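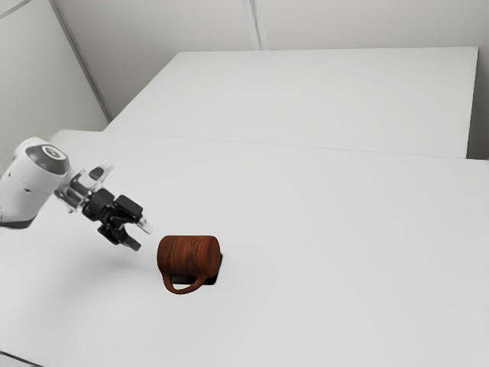

*Slide 1: sim, gripper open, mug on its side*

**Open**
- hi, thanks, Clistham workshop people esp. for the bench space
- talk = home arm build, mostly the sim half. Hardware at the end if time
- leave slide up while talking, don't read it out

**Why a mug on its side**
- upright mug too easy, had that by September
- on its side the handle gets in the way. which finger goes where??
- ask room: grab the body or grab the handle? (wait for hands)
- I went for body. Handle grasp = mug swings round when you lift

**The sim**
- Wonico for physics, my own scripts on top, messy, will share
- white tables, white walls, no clutter. On purpose. Add junk later
- wood texture on mug is just looks, physics doesnt care
- friction does matter!! first 27 runs had it set way too low, mug squirted out every time. Tell the story, keep it short
- 60 runs after the fix, 2 drops. both at the rim end

**Approach**
- come in from above and one side, fingers wide, stop short, THEN line up
- stopping short fixed more than any tuning did
- close slow. slower than you think

**Real arm (if time)**
- Flulirard controller board, second one, I cooked the first
- wiring: say label your cables, move on
- sim said fine, bench said no. gripper sagged under it's own weight, had to redo the zero

**Qs**
- cost question will come up, have the parts list open in other tab
- Staniforth build night is 7 pm, bring the arm, bring spare fuses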